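Notebook, room 313
July 11, 2024

Puzzle board day. Hedvig wants the Gika order to go out with pieces that all still belong to something, which strikes me as ambitious. The set came back from Travgate in May in a bread bag, with a note reading "complete, more or less." I have been thinking about the "less" ever since.

Started by laying the board out on the brown table and seeing what had wandered off. The blue part is easy enough to deal with. The patterned part, with its reds, yellows, oranges and greens, was obviously designed by a person who never had to check it against a list. One little pink piece ended up off by itself.

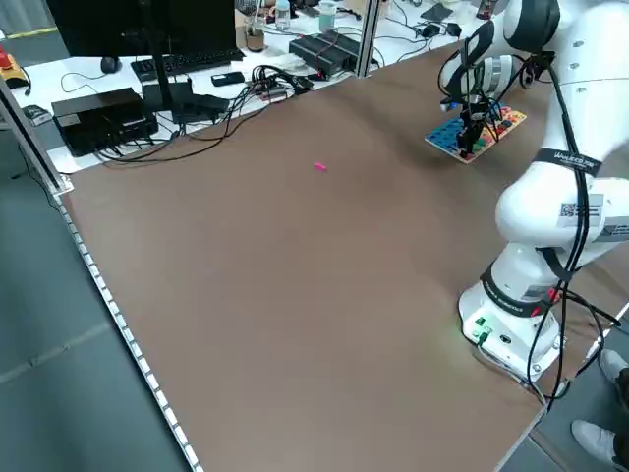

Sorting

Trygve sorts by color, Encarnación sorts by shape, and they were assigned to the same tray. I suggested writing the rule on the lid. We now have a lid with two rules on it, one crossed out, then restored in a different pen.

Decision for today: color first, and shape only where a color has more than one kind. Anything unclear goes in cup 24, which used to be the coffee cup and will probably be the coffee cup again.

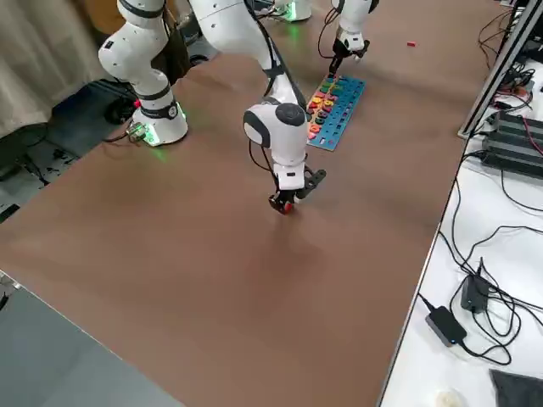
The cup filled faster than I would have liked. Most of it was orange that Trygve calls red and red that Encarnación calls orange. I held a few up to the window and changed my own mind twice -- not recorded in the official list.

Table covering: the brown stuff is smooth, with faint wrinkles, and I have been told they will relax. They haven't said when. Halvard wants to take the covering up and lay it again. I want to finish the sorting first. 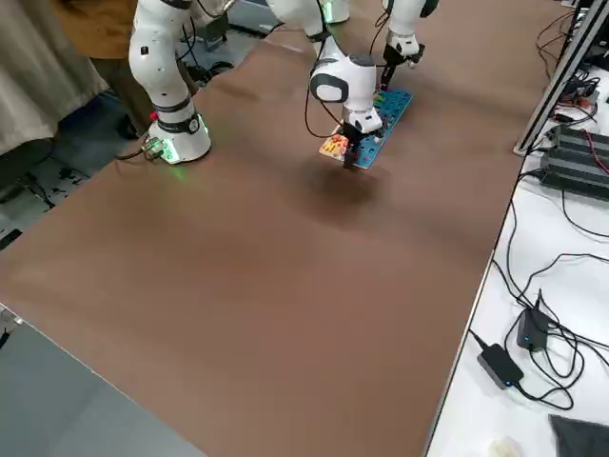

He also wants a proper edge strip where the brown stops and the white table begins. Fine by me, as long as he orders it himself. The last roll from Erraji was 10 mm narrow and we are still finding uses for it.

Spares are the other headache. Hedvig ordered 200 and they arrived unsorted, so the label on the box is the best-organized part of the delivery. I'd like the check done on a pale gray surface from now on. A small red block stands out on it like a parking ticket, and you can see the softly rounded edges well enough to compare it with the old stock. On brown I end up checking by feel. The darker colors may be less obliging; haven't tried.

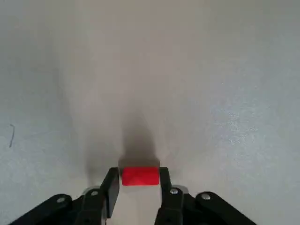 Gray wins for the reds, then, and I'll use the same small block as the reference piece: bright red, boxy, wider than it is tall. Trygve and Encarnación both call it red, so I am writing that down while it lasts. Anything closer to orange goes back in the cup.

Still to do: pink piece to be matched, new lid, reply to Travgate (politely), get the cup washed.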